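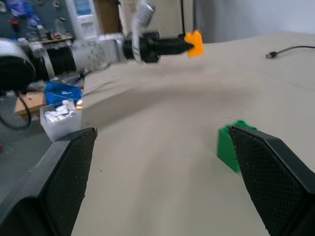 The Orange One

The box came up from the basement with the name of the old street written on the side in my mother's capitals. NASTLOW, it said, and under that, in smaller letters, BLOCKS ETC. I had been putting off opening it since October.

My brother wanted it for his boys. He had asked twice, and the second time he offered to pay the postage, so I cleared the dining table, put the kettle on and cut the tape.

My mother packed the way she did everything. There was a sheet of newspaper on top, folded to fit, and under it a bread bag with the small pieces in it, and under that the big blocks, loose. They smelled like the closet in the back bedroom. I tipped the whole box out and a few of them went over the edge onto the floor, and I left them there while I made the tea.

I had thought I would wash them, dry them, and put them back. It was a job for one evening.

Our father bought the set secondhand from a man in Dutholm who was selling up his shop. It came in a canvas sack with no instructions, and there were never enough of any one color to finish anything. My brother and I solved this by dividing them. He took the green and the blue. I took the orange and the yellow. The red were common property, and most of our fights were about red.

What we built was a town. It had the same name every time, Vivov, which my brother made up when he was five and would not explain. Vivov had a station, a wall and a tower. The wall was his, because he had the green, and green was the color for walls. The tower was mine. It started with whatever I could get and it had to end in an orange block at the top, standing up on its end. That was the rule. When the orange block was up, Vivov was finished, and we could call our mother in to look at it.

She always came. She would wipe her hands and stand in the doorway and ask who lived there now. We would tell her. The answer changed. Once it was a town of 3000 people who were all bakers, and she asked who they sold the bread to, and we had to add a road.

I ran warm water in the sink and put the first lot in. The water turned gray right away. I used an old toothbrush on the studs. There was some kind of jam in one of the yellow ones, or it had been jam once, and I had to go at it with a toothpick. After the first sinkful I laid a towel over the counter and set them out upside down so the water would drain from the insides. After the second sinkful I needed another towel.

It was while I was doing the green that I found the one with the tooth marks. I had forgotten about it. We had a dog then, Yao, a brown dog with a bad leg, who was not allowed in the front room and came in anyway. He got hold of a corner of the wall one afternoon and went under the couch with it. My brother lay on the carpet and cried, and said that the wall had a hole in it and now anyone could get into Vivov. My mother got the block back with a piece of cheese. She rinsed it and dried it on her apron and gave it to him.

"It's stronger now," she said. "It's been tested."

After that it always had to be the cornerstone. He would not start the wall until he had it. If it was at the bottom of the sack, everything came out.

I rubbed my thumb over the marks. They were shallower than I remembered. I put that one on the windowsill, apart from the rest.

The phone rang when I was on the last of the blue. It was my brother. He asked if the box had turned up and I said it was open and they were in the sink.

"All of them?"

"As far as I know. I haven't counted."

"Is the chewed one there?"

"It's on the windowsill."

He didn't say anything for a bit. I could hear his television, and one of the boys asking where something was.

"What about your orange one?" he said.

I said there were plenty of orange ones. He said no, the one for the top. I said they were all the same, and he said they were not, that I had a particular one and used to keep it in my coat pocket so he couldn't use it. I had no memory of this at all. I told him so, and he laughed and said that was convenient.

"You took it to school," he said. "You had it on the bus. The 12. You dropped it once and made the driver stop."

"I did not."

"Ask anybody."

There was nobody left to ask, and we both noticed that at the same time. He said he had better get the boys to bed.

I dried the blocks with a dish towel, one at a time, and carried them back to the dining table in a mixing bowl. It took several trips. I had meant to put them straight into the box, but the box was dusty inside and had to be wiped out, and while it was drying I sat down.

I looked at the orange ones. I stood them up in a row. They were the same height and the same width, and if one of them had been mine more than the others I could not tell which. I picked each one up and held it for a moment, thinking my hand might know. It didn't. I did the same again in the other direction.

Then I remembered the ones that had gone on the floor.

I got down with a flashlight. There was a red one by the table leg and a yellow one against the baseboard — and behind the radiator, where I had to use a ruler to get at it, an orange one. I brought it out with a good deal of fluff. I hadn't washed it, so I took it to the sink and did it on its own. On the flat side, very faint, there was a number in ballpoint. 1402. The pen had been pressed hard enough to leave a groove, and the ink had mostly gone but the groove was still there.

It was our house number. It was my mother's writing, with the four left open at the top the way she made them. She must have done it in case I dropped it again.

I sat back down with it. The tea had gone cold and I drank it anyway.

It was late by then. I had work in the morning, and the dish towels were all wet, and the sensible thing was to put the blocks in the box and tape it shut. I started to do that. I got as far as the red. Then I took the chewed one from the windowsill and set it down at the corner of the table, square to the edge, and put another green one next to it.

The wall went quickly. I ran out of green before it was closed, as we always had, and left the gap for a gate. I made the station out of blue and put it too close to the wall, and moved it. I used up the red without arguing with anyone. The tower I built slowly because I was out of practice, and at seven blocks high it leaned and I had to take it down and start it again on a wider base. The second time it held. I stood up to do the top. I pressed the orange one down on its end until I felt it catch, with the number facing out.

I stood in the doorway for a minute and looked at it from there.

In the morning I took a photograph before I left for work, and sent it to my brother without a message. He wrote back while I was on the bus. He asked who lived there now.

I thought about it for three stops. I told him it was mostly retired people, and a dog. He said that the station was in the wrong place.

It stayed up for the rest of that week and I ate in the kitchen. On the Saturday I would have mailed it the post office was closed for repairs, so it stayed up a while longer. When I did take it apart I did it in the right order, tower first, and put the small pieces back in the bread bag and the newspaper back on top. I crossed out NASTLOW and wrote the new address below it. Under BLOCKS ETC. I wrote 14th June, because she would have dated it.

The chewed one went in with the rest. I put it near the top, where he would find it without emptying the box.

The other one I had in my coat pocket all the way to the post office. The woman weighed the box and told me the price, and asked if there was anything else to go in before she put the label on. I said there was one thing. She lent me her scissors and I cut the tape again and pushed it down the side, next to the yellow, and she gave me a new strip to close it with.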